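Sidra Malik
15 May 2018

Thread on wood countertops and water, because I have answered the same email too many times this year. Long. Mute as needed.

1/ Wood moves across the grain. It barely moves along it. Almost every failed island top I get called to see comes down to someone fastening it as if both directions were the same.

2/ The usual layout is a long top with the grain running the long way. Length stays put. Depth grows in humid months and shrinks in January when the heating is on. Your fixings have to allow for that change in depth.

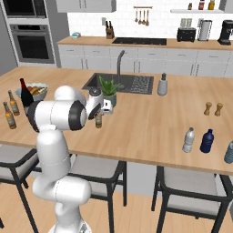
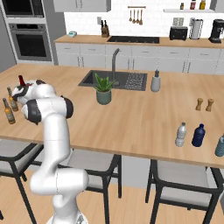 Wooden island tops, both. Beer bottles too.

3/ Slotted brackets or figure-eight fasteners. Fixed screws along one line only, usually the front edge, so the overhang stays constant and the movement goes to the back. If the back meets a wall, leave a gap and cover it with trim fixed to the wall.

4/ Do not glue a wood top to the cabinets. I took one off the Gokstead job that had been set in construction adhesive. It had split from the sink cutout to the back edge. The cabinets were fine. The top was scrap.

5/ Sink cutouts. The narrow strips in front of and behind the bowl are the weak spots. They carry all the leverage when two people lift the top into place. Clamp a stiff batten across the cutout before you move it and leave it on until the top is down.

6/ Radius the inside corners. A square corner cut with a jigsaw is where the crack starts. Drill the corners first, then cut to the holes.

7/ Seal the cut edges. End grain takes up water many times faster than the face. On a sink cutout the two short sides are end grain, and they sit exactly where the water goes. Three coats there before the sink is fitted. You cannot reach them afterward.

8/ Same for the faucet hole. People finish the whole top and then drill it on site with no finish on the inside of the hole. Black ring in a year.

9/ Underside gets the same number of coats as the top. If one face takes up moisture faster than the other, the board cups. I still see tops arrive from Vulska with bare undersides and a sticker telling the fitter to oil them. The fitter does not oil them.

10/ Oil or varnish? Oil near a sink means upkeep for as long as you own it. Varnish lasts longer but fails in patches, and you cannot blend a repair easily. I use oil and tell the client what that involves. Some go and buy stone, and that is fine.

11/ Irfan Baloch asked about hardwax oil. Yes, I use it. Thin coats. Wipe off everything that has not soaked in after 13 minutes or so says the can, but go by feel — if it drags, you waited too long.

12/ Black marks are iron plus tannin plus water. Steel wool crumbs, a wet can, a cheap cast pan. Oxalic acid takes most of them out of oak. Gloves and eye protection, rinse well, let it dry fully, then sand. The dust from dried acid is nasty. Rinse again if in doubt.

13/ White rings from glasses are moisture in the finish, and usually shallow. Leave them alone for a few days before you sand anything. Many fade.

14/ Budget. The Bangash kitchen came in at 3000 for the top alone, with the sink cutout and edge work. The quote from Dorkatis was 1000 lower and did not include sealing the underside or any fixings. Ask what is in the price.

15/ Let the top sit in the house before fitting. Flat, on battens, air on both faces. Not leaning on the garage wall.

16/ Corrections welcome, particularly from anyone who has tried tung oil around an undermount sink for more than one winter. I have one on test in my own kitchen and will post the cut edges when I next pull the bowl.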